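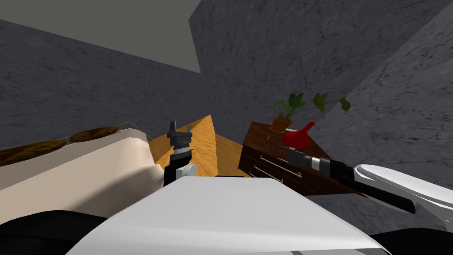
Fixing a wrist offset fault in the Larnov bedroom sim

If your right arm stops next to the target and the log fills with "grasp timeout", the planner is usually fine. In the Khondokar 3 release the wrist offset is read twice when a scene loads from a saved state. The arm goes to the wrong spot, decides it has arrived, and waits there until the episode ends.

These steps assume the bedroom scene with the dresser and the red object on top of it as the target. The other Larnov rooms use the same loader, so the fix carries over.

Check that you have this fault

Open the episode log and search for code 122. One or two hits can come from an ordinary missed grasp. In our overnight run there were 3,853 of them, nearly all from the right arm.

Pause the sim while the arm is holding and turn on the frame overlay. The tool frame should sit between the fingertips. With this fault it sits 80 mm out along the wrist axis.

If the frame is in the right place, stop here. You have a different problem, most likely a collision margin set too wide near the plant.

Apply the fix

1. Stop all running episodes. Editing the arm file while a worker has it open will leave you with half the old values.

2. Make a copy of the arm file for each side.

3. In the right arm file, find the tool block and set offset_source to "model". The default is "both".

4. Do the same on the left – it may look fine if your task never moves it, but it will fail the first time it does.

5. Delete the saved states and build them again. Old states keep the doubled offset no matter what the arm file says.

6. Restart the workers.

Test it

Run one episode at quarter speed with contact forces shown, and check the tool frame again before the gripper closes.

Then run a short batch from saved states. A fresh scene load will pass even with the bug in place, so it proves nothing.

Before you use a real arm

Do not copy policies trained on the bad states to hardware. We found one in the Lonley folder that had learned to push past the stop point to make up for the offset – on a real dresser that would drive the gripper into the top. Retrain from the rebuilt states and keep the force limit on for the first session.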